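Clube Pririne | Atas e Comunicados | Natação

Ata da reunião da secção de natação, novembro

A reunião começou às 19h10, na sala do primeiro andar da sede. Estiveram presentes Bereket Gebretsadik (presidiu), Selamawit Hadgu, Nanami Miyazaki e Tsehay Fikre. Lụa Khương chegou durante o ponto 2. A ata foi redigida por Nanami Miyazaki.

1. Ata anterior

Aprovada com uma correção: no ponto sobre os balneários, onde se lia "época passada" deve ler-se "época em curso".

2. Torneio de Grevthorpe

Selamawit Hadgu apresentou os resultados. O clube levou 21 nadadores e trouxe 3 medalhas, uma de prata nos 200 metros bruços e duas de bronze, nos 100 metros costas e na estafeta feminina de estilos. A estafeta masculina foi desclassificada por saída antecipada no terceiro percurso. Tsehay Fikre perguntou se valia a pena protestar. O prazo já tinha terminado e o assunto ficou encerrado.

Lụa Khương referiu que o autocarro de regresso saiu com atraso e que alguns pais não foram avisados. Da próxima vez, o treinador que acompanha a equipa manda mensagem à saída da piscina.

3. Horários de treino

A piscina municipal retirou-nos uma pista à quarta-feira, entre as 18h00 e as 19h30. Discutiu-se passar os infantis para as 17h15. Nanami Miyazaki disse que vários miúdos não conseguem chegar a essa hora por causa da escola. Ficou decidido juntar infantis e juvenis nesse dia, em duas pistas, até ao fim do período. Tsehay Fikre votou contra.

4. Contas

O saldo da secção foi apresentado por Bereket Gebretsadik. Falta receber a segunda parte do apoio da Skyrme, no valor de 900 euros. Já foi enviada segunda carta. As toucas novas estão pagas. Há 10 quotas em atraso, e Selamawit Hadgu vai telefonar às famílias antes de se mandar qualquer aviso por escrito.

5. Cronometragem

As placas de toque das pistas do lado da bancada continuam a falhar. Em provas internas usa-se cronómetro manual, com dois cronometristas por pista. Lụa Khương pediu orçamento à Alladell para a reparação e ainda não teve resposta. 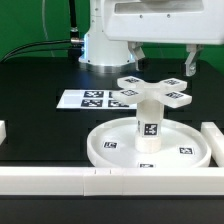 Tsehay Fikre lembrou que o clube de Grevthorpe tem placas de reserva e que se podia pedir um par emprestado para o torneio de inverno. Bereket Gebretsadik fala com eles esta semana. Se não for possível, mantém-se a cronometragem manual e os tempos não seguem para homologação.

6. Outros assuntos

A chave do armário do material desapareceu outra vez. Faz-se cópia e fica uma na receção.

O jantar da secção fica para depois do torneio de inverno. Local por definir.

A reunião terminou às 20h45. A próxima é marcada por correio eletrónico.

Partilhas: 3 | Comentários: 0

Artigos relacionados
Convocatória para o torneio de inverno
Estágio de juvenis: inscrições e material necessário
Resultados completos de Grevthorpe
Regulamento de utilização das pistas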